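Tremblay Kitchen adds grain-free menu to weekly meal service

Cooking service will offer 59 paleo and grain-free dishes through the colder months, with pickup and home delivery

FOR IMMEDIATE RELEASE

SKURMONT – Tremblay Kitchen, the personal chef and prepared meal service, will add a full grain-free menu to its weekly order sheet beginning in April. The menu has 59 dishes, including braises, roasts, stews, egg dishes and vegetable sides, all cooked without grains, legumes, refined sugar or dairy.

Orders for the first week open Friday at noon. Meals can be picked up at the Daron Street kitchen or delivered to homes in Skurmont and the surrounding townships.

Until now, clients who ate paleo had their meals written up one household at a time. Head cook Thérèse Penner said demand had outgrown that arrangement.

"We had the same braised short rib on four or five different sheets under different names," Penner said. "It made more sense to test the recipes properly, settle on one version of each and put them where everybody can order them."

Penner and recipe developer Ravinder McIntyre spent the winter testing dishes in the Daron Street kitchen. Several are reworked versions of meals already on the regular menu. The shepherd's pie is topped with mashed celery root and parsnip. The chicken pot pie has been rebuilt as a thick stew, with a biscuit made from almond and tapioca flour baked separately so it stays firm when reheated.

McIntyre said gravies took the most work.

"Arrowroot is fine on the day, but it goes stringy if you boil it again," McIntyre said. "Most people are heating these up at six o'clock after work. We ended up thickening nearly all of them with puréed onion and squash."

Dishes are sold in single, double and family sizes. Each label lists every ingredient in full, along with reheating directions for stovetop and oven. Dishes containing tree nuts or eggs are marked on both the order sheet and the lid. The kitchen also handles wheat and dairy for its regular menu and does not recommend the new dishes for people with celiac disease or severe allergies.

Meat for the menu comes from Gresix Farm, which also supplies the bones used for stock. Root vegetables and cabbage are bought from local growers while supplies last, and the sides will change as spring greens come in.

Tremblay Kitchen operates out of a brick grocer's shop built in 1851. Owner Ludmila Oravec bought the building to house the business and converted the back half into a commercial kitchen. The front room is now a pickup counter with 2 upright coolers.

"People come in for one supper and end up talking about what their grandmother did with turnips," Oravec said. "I would like them to find something they want to eat, whether they follow a particular diet or don't."

The regular menu will continue without changes. Clients with standing orders can swap any meal for a grain-free dish of the same size by noting it on their sheet. The 91 households now on custom paleo plans will be moved to the new menu over the first month, and Kirsten Charbonneau, who manages client accounts, will phone each of them to go over their choices.

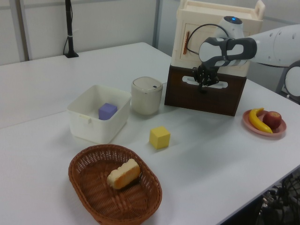 How to order

Order sheets are available at the pickup counter or by email on request. Completed sheets are due by noon Tuesday for pickup or delivery later that week. Containers are returnable, and a deposit is credited to the next order when they come back clean.

Media contact

Tanner Beaudoin
Communications, Tremblay Kitchen
Interviews with Thérèse Penner and Ravinder McIntyre can be arranged on weekday mornings.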